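Workshop tips: laying out a small robot arm cell before you drill

These notes come from the Trurnard bench build, a shared workshop project to get one arm feeding short rollers from a rack. The layout was worked out in simulation first and then moved to the real bench. Most of the tips apply to any arm with a parallel gripper, and a few apply to any bench.

Model the bench top too

It is tempting to model the arm and the parts and leave the rest as a gray plane. Put the bench in. We have a wood top with a white work sheet over it, and the sheet is smaller than the wood. Knowing where it ends keeps you from placing parts where the real sheet stops. White also makes dark trays and colored racks easy to pick out.

Bolt the arm to a plate, then the plate to the bench

A thick metal plate under the foot spreads the load and lets you shift the whole arm later without new holes in the robot's own flange. Put the plate's bolt holes near its corners, where a wrench can still get in. Ours is set at an angle to the sheet so the connector at the foot has room. Leave enough space there for your hand and the plug.
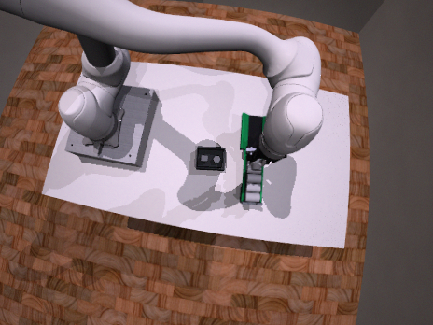 The arm over the green rack, with the black tray between the rack and the base plate.

Keep the rack under the wrist, not at full stretch

An arm near the end of its reach sags a little and has few ways to turn its wrist. We started with the rack 500 mm from the base and brought it in until the elbow stayed bent through the whole move. Run the rack lengthwise and lay the rollers crosswise in it. The low end piece at the front stops the row from creeping off.

Put small trays on the base side

The small tray sits beside the rack, on the side toward the base. The trip between the two is short, and the arm doesn't have to swing out over the edge of the bench. A raised rim is worth having on any tray this size. If it still slides, use double-sided tape – two strips are plenty, and it peels off clean if you warm it first.

Turn the shadows on

Shadows slow the simulation down, but leave them on if you plan to use a camera. The arm throws broad gray shapes across a white sheet, and they move when it does. Our first part finder, set up in July, took one of them for a tray. Testing with shadows from then on saved us from tuning it twice.

Check the view from the gripper

A wide lens near the wrist shows the fingers and the parts together, though straight edges come out curved. Look at whether the gripper hides the part you need to see. If it does, change the approach angle before you move the camera. 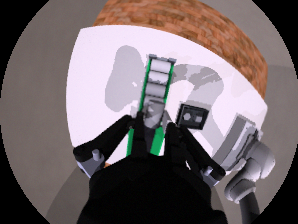 Settings worth writing down

Tape a card to the bench with these on it:

Distance from base to rack: 210 mm
Clearance above the rack on approach: 5 mm
Practice runs at slow speed after any change: 3

Date the card and replace it when something moves. Ours says 9 February 2024, and the rack hasn't shifted since.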